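Plostau
About Us
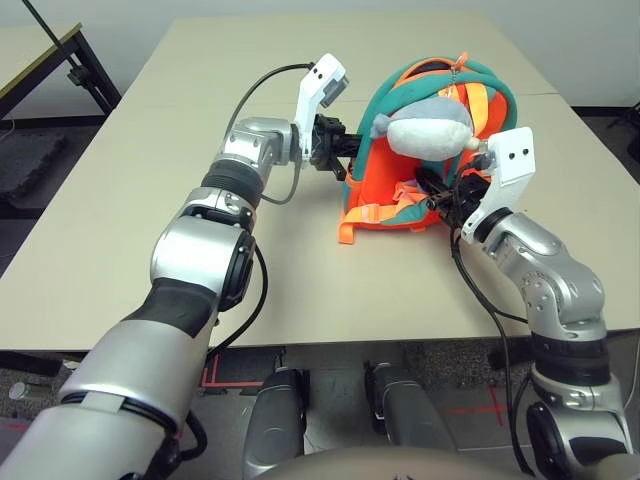
An orange and teal backpack, held on both sides.

Plostau puts local laws in order. Cities, townships, villages and the occasional sewer district send us their ordinances, and we send back a code: one book, one website, one numbering system, with the repealed parts taken out and the parts everybody thought were repealed put back in.

The trade word for this is codification. If you have never heard of it, your town clerk has, and may have strong feelings.

How towns end up calling us

A town council passes an ordinance. It gets a number, a signature and a place in a binder. A few years later a different council amends Section 4 of that ordinance, except that Section 4 had already been renumbered as Section 6, so the new rule about fence heights is now attached to the paragraph about peddlers. Nothing happens for a long time. Then somebody wants to build a fence.

By then the binder has a second binder. There is also a folder on a shared drive called "Ordinances CURRENT" and another called "Ordinances CURRENT use this one." The town attorney has a personal copy with notes in the margin, and has retired to another state.

We get called somewhere in that sequence, most often right after the fence.

Where we came from

Plostau was started by Tatiana Jurčo, who spent the first part of her working life as deputy clerk in the Township of Duneck. Duneck had a perfectly good code, printed and bound by the old Marciniak legal press, and a stack of supplements that were supposed to be slid into it every October. The supplements came with an instruction sheet: remove pages 41 through 48, insert pages 41 through 48.6. Somebody at Duneck had removed the pages for several years running and had put off the inserting until things calmed down.

Tatiana did the inserting. It took most of a winter. In the course of it she learned that the township had two different leash laws, that one of them applied to geese, and that the penalty for operating a bowling alley on the ground floor of a dwelling was 50 dollars or 3 days in the county jail, at the discretion of a magistrate whose office no longer existed. She wrote all this up in a memo to the supervisors, who read it with interest and asked whether she could do the next township over.

She could, and did, on weekends, and then she quit. When the Marciniak press closed its codification desk, we took on its remaining municipal accounts along with two of its editors and a very heavy paper cutter. The paper cutter came with the accounts. We still have it and will discuss offers.

The company is named for the street where the first office was, above a place that repaired accordions. We have moved since. The accordion people were lovely, but they tested everything they fixed.

What we do

Recodification is the big job. We collect every ordinance a municipality has adopted, going back to incorporation if the paper survives, and work out which ones are still law. Then we sort them by subject, fix the cross-references, and send the whole thing to the municipal attorney with a list of questions. The list is long. Our record is 300 questions, for a borough we won't name, and the attorney there answered every one of them in complete sentences, for which we remain grateful.

Supplementation is the small job that never stops. Each time the council adopts something, we fold it into the code and show what changed. For towns that want paper, we print paper. For towns that want the website only, we print one copy anyway and mail it to the clerk, because we have seen what happens when the internet goes out during a zoning hearing.

Legal review is the part where we tell you that your ordinance contradicts state law. We are as gentle as we can be. We are not your lawyers, and we say so on every page of the report, in a footer that our own lawyer wrote and that nobody else has been allowed to edit. What we can do is put the two texts side by side and let your attorney see where they disagree.

Minutes indexing started as a favor. Councils often adopt things by resolution, or by motion, or by a kind of general murmur that the clerk does her best to record. We read old minutes and index them, so that when a resident stands up and says the council promised to pave Alder Lane, someone can find out whether it did.

Herel

Herel is the software we use to do all this, and the public face of it is the search page your residents see. It was built in-house after we tried several products designed for law firms, all of which assumed that the user knew what an easement was.

People who search a town code want to know whether they can keep chickens. They type "chickens." In most codes, chickens are found under Animals, Domestic Fowl, or under Nuisances, or in a table at the back of the zoning chapter with the heading "Accessory Uses (Agricultural), Limited." Herel knows that chickens are fowl. It also knows that a shed is an accessory structure, that a yard sale is a temporary retail event, and that people who type "neighbor" are going to need a few results from several chapters and possibly a glass of water.

Herel keeps old versions, too. You can pick a date and see the code as it stood on that date, which attorneys like, and which has settled at least one argument between brothers over a boathouse.

It does not write ordinances, summarize them, or offer opinions about them. We are asked about this at every trade show. The words in a code are there because elected people voted on them, often late in the evening, and we would like to keep them exactly as they were voted on, commas and all. If the comma is wrong, we will send a note about the comma.

How we work

Every account has a named editor. When you call, you get that editor, or you get a message in that editor's actual voice saying where they are and when they'll be back. Editors stay with their towns for years. One of ours can recite the Duneck sign ordinance, including the part on inflatable devices, and has done so at a holiday party without being asked.

Quotes are fixed. We look at the material first, all of it, and give a price. If more ordinances surface later in somebody's garage, that is our problem up to a point, and the point is written in the contract. We added that clause after the garage in question turned out to be a barn.

Public bids are welcome. We have filled in a great many of them, including the forms that ask a company of editors to describe its fleet maintenance program. We answer that one truthfully. It's a station wagon, and it is maintained.

Drafts go to your staff before they go to your council. We learned this early. A clerk should not first hear about the bowling alley law in open session with the local paper in the second row.

What we don't do

We don't lobby, and we don't take positions on what your laws should say. Our editors live in towns of their own and have views on parking there. They leave them at home.

We don't sell your code back to you. The law belongs to the public and the text of it is free to read, copy, print and complain about. You pay for the editing and the hosting. If you leave us, you get the whole code in a format other companies can open, along with the history notes and the correspondence. A few towns have left over the years. One came back, and brought a second set of binders.

We don't do homeowners' associations. We did once.

Who we work for

Our clients are mostly small. The largest is a city with its own planning department and a parking structure. The smallest is a village of 70 residents whose entire code fits in a pamphlet and is, we think, the best-written municipal law we handle. It has a chapter on noise that consists of a single sentence. We have been asked to add nothing to it, and have complied.

Most of our new work comes by way of clerks talking to other clerks, a network that moves faster than anything we could buy. If you're a clerk and you were sent here by one, please tell us who, so that we can thank them. They usually want a mug.

Working here

We hire editors when we need them, which isn't often. Most have come from clerk's offices, newspapers or law libraries. One taught middle school and says the material is familiar. You'll need patience, decent eyesight, and a willingness to phone a stranger and ask whether page two of Ordinance 19 might be behind a filing cabinet. Openings are posted on the Jobs page. If the Jobs page is blank, there aren't any, but letters are read and kept.

Getting in touch

The quickest way is to use the Contact page and tell us the name of your municipality, when the code was last printed, and whether anyone knows where it is. Pictures of the binders help. You do not have to tidy them up first. Sample codes, a plain-language price sheet and our standard contract are on the Documents page, and clients can send newly adopted ordinances through the Clerk Login in the top corner of any page.

Please don't mail originals. Tatiana would like that in bold, but this page doesn't do bold, so she has asked that it be said again: please don't mail originals.

Page last revised April 2024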